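April, a bit past 7 in the morning

Slept badly again, so I got up and made coffee and finally read the Girkero booklet about the lake walk. It's 152 pages! Who needs that for one path (and half of it is ferry times)?

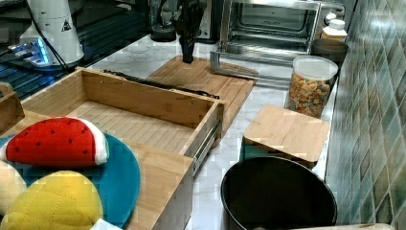

Anyway, I'm thinking Nimov to Jesero, two days, with a night somewhere in the middle — my knees get a vote this year. The bus back leaves at 2, so no dawdling over lunch. 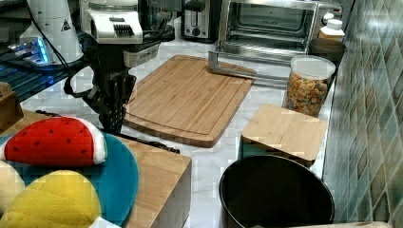
Boots are the other problem. The Stüber pair still rubs on the left heel, and new ones are nearly 200. Thick socks, then, and plenty of tape.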